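Bredico two-arm bench kit: tips after 2 months of use

Quick notes, mostly for people renting the kit from Hustis for a craft table or small workshop. Ours has been on since April.
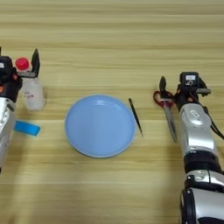 Setting out the table

Plate in the middle, always. Plain light blue plastic one does fine, shallow with a rim. Small stuff goes on it, not on the wood.

Bottle on the left, red cap up. Scissors go to the right arm, blades closed before you hand them over. Ours have red loop handles, easy to spot on a pale table.

Tweezers: leave a gap between them and the plate rim. Touching = bad pickup, had that 7 times in one afternoon.

Low sun across the table top? Pull the blind.

Cables

Check the right arm cable before you start. Keep mugs well clear of it. Theda Schwerdtfeger lost a good mug that way.

Cleaning

Dry cloth on the silver parts, nothing wet. Fingers get sticky if you do glue jobs, wipe them at teh end of the day.

Worth the money?

Rental came to 1220 for us, delivery included. Steep. Good at fetch and hold jobs, slow at cutting, poor with thin paper. Support picks up fast tho. Get the 2 spare finger sets, you will want them.

Rocha do a similar kit, havent tried it. If you have, write to Mirela Vieira and she will add it here.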